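# Sobre a Plillatstead

A Plillatstead presta serviços de arrumação de quartos e cuidado de roupa em residências e alojamentos de curta duração.

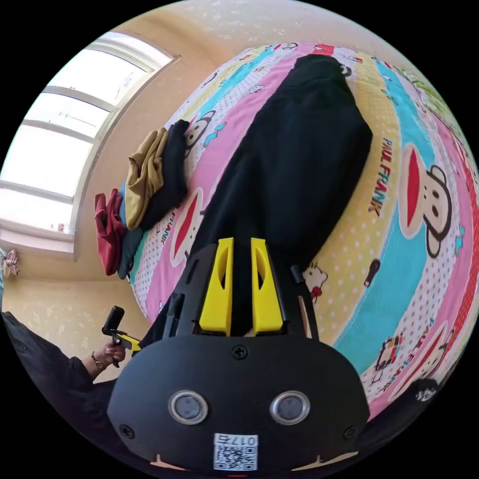 ## Método de trabalho

As peças são estendidas sobre a cama feita, com a colcha esticada, e alisadas à mão antes da dobra. As peças escuras e compridas tratam-se uma a uma. Cada quarto tem uma ficha com a ordem das tarefas e o destino de cada peça.

## Equipa e atividade

- Direção técnica: Jaruwan Kaewkla
- Formação: Yannick Chauvin
- Quartos arrumados no último exercício: 2.331
- Alojamentos com contrato: 76
- Formação inicial: 30 horas, com avaliação prática

Os pedidos de orçamento devem indicar o número de quartos e a frequência pretendida.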